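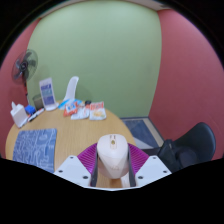 What does one row of the Kiven table hold? One row holds one fund on one month end: its return for the month, its stated currency, the share of cash it reported, and a code for the source document.

Kiven – monthly returns of small bond funds
Data card, version 2
Date of this version: 1 April 2023
Maintainer: Rafail Karamanlidis

Summary

Kiven is a table of monthly returns for 78 bond funds, most of them too small to be covered by the usual commercial databases. It was collected by hand from fund letters and factsheets, and checked against the annual reports where we could obtain them. The history is not equally long for every fund. The shortest series has 14 months and stays in the table, but please do not estimate a correlation from it.

Files

returns.csv – the main table, in long form
funds.csv – one line per fund, with name code, currency, share class and first month
sources.csv – the list of source documents, with the codes used in returns.csv
changes.txt – corrections since the first version

All files are in UTF-8, with a comma as separator and a point for decimals. Dates are written as year and month only.

Columns in returns.csv

fund_id: a short code which never changes, also when the fund changes its name
month: the month to which the return belongs
ret_net: return after fees, in per cent, in the currency of the share class
cash: reported cash as per cent of net assets, empty if not reported
src: code of the source document
flag: E for estimate, R for revised, empty for all other rows

How the returns were calculated

Where the fund publishes a monthly return after fees, we copied it. Where it publishes only a price, we calculated the return from two month-end prices and added back the distributions on the day they were paid. Funds managed by Dovel report on the last Friday and not on the last day of the month. We did not adjust for this, so their returns can look a little late beside the others when the market moves quickly in the final days.

Closed funds

Funds that were closed or merged are kept until their last full month. The Naseri funds were merged into one in September, and the merged fund has received a new fund_id. Please do not join the old series to the new one without reading the note in funds.csv, because the duration target is different.

Known problems

Returns marked E are sometimes never replaced by a final number. Two share classes of the same fund are counted as one fund, and we keep the older class. Cash is defined differently from manager to manager: Fleltonness includes short bills, most of the others do not.

The table contains no portfolio holdings and no investor data.

Use

You may use the files for teaching and research. For any other use, please write to the maintainer first. Nothing in the table is advice to buy or to sell a fund.

Corrections are welcome. Please send the fund_id, the month and a copy of the page where you found the right number.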